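Vukent Kitchen Table Writing Group: call for participants, fall round

Posted by Azucena Arellano, updated September

Short version: we need 12 people who bake at home and can write down what they did. Paid. Remote except for 2 meetups. Read to the end before you email please, half the questions I get are answered down there.

What it is

Becerra is a community cookbook. Family recipes, home bakers, plain instructions. The first one was soups. This one is quick breads, biscuits, cornbread, anything that doesn't need yeast. We have the recipes already (a big box of cards, some typed, some in pencil, one on the back of a gas bill). What we don't have is proof they work in a kitchen that isn't the one they came from.

So. You get a packet of recipes. You bake each one as written, even if you think it's wrong. Especially then. Write notes. Bake it again with your fixes. More notes. Send both.

Who we want

Home bakers, any level. Beginners very welcome, last round the best notes came from a guy who had never made a biscuit.
People with odd ovens. Small ones, old ones, ones that run hot on the left.
At least two people living at altitude.
Someone who bakes gluten free and doesn't mind being picky in writing.
Not looking for pros this time, sorry. If you run a bakery we'd love you for a later book.

Must be 18 or over. Must be OK with your first name in the back of the book, or tell us you'd like to be left out, fine either way.

What you do

Bake 15 recipes between the start of the round and the end of November. Pace is up to you but don't save them all for the last week, Unai will know.
Fill in the note sheet for each. One page. Time in, time out, what it looked like, who ate it and what they said.
Weigh your flour at least once per recipe, then also measure by the cup. We print both and the cup numbers are where the old cards go wrong. "Heaping" is not a number. "A coffee cup" is definately not a number.
Come to the 2 meetups, one at the beginning and one at the end. Evening, 6 to 8, food provided (yours, mostly).

What you get

$400 flat, half when you send in your first five note sheets and half at the finish. Ingredients are on you but keep reciepts for anything strange, like the sorghum syrup, and we'll pay you back. A copy of the book. All the leftovers obviously.

What you need

Working oven. A scale, any cheap digital one. Loaf pan, muffin tin, sheet pan. A thermometer that hangs in the oven would be great, we have a few to lend. US measuring cups, a nested set is fine, color coded or plain. Please no mugs.

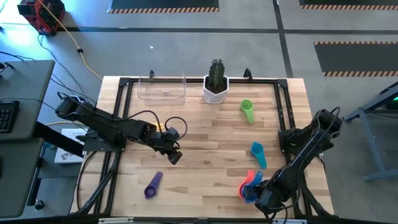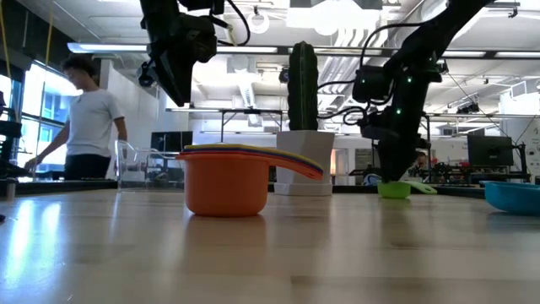
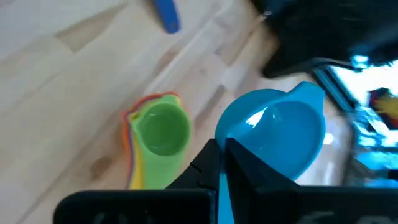 How to apply

Email Unai Moya at the Tromadora office, subject line "quick breads". In the email:
- name, town, what kind of oven
- something you baked lately and what went wrong with it
- any allergies in the house
- which evenings are bad for you

No resume. No photos of cakes. A paragraph or so is plenty. If you don't have email, leave a note with your phone number at the Tromadora front desk and Unai will call back, usually afternoons.

Dates

Applications close end of September. We reply to all of them, yes or no, within two weeks after that. Packets go out with the first meetup.

Other stuff people ask

Can I share a spot with my sister? Yes, one fee though, split it how you like.
Can I swap out a recipe? One swap. Not the persimmon loaf, we need everyone on the persimmon loaf.
Do I keep rights to my changes? You can use them wherever you want, we just need permission to print them.
Is this the same as the Vudimham canning project? No, different people, they have their own sign up. Ask at the desk.

Parking for the meetups is behind the building, use the side door, the front one gets locked at 5.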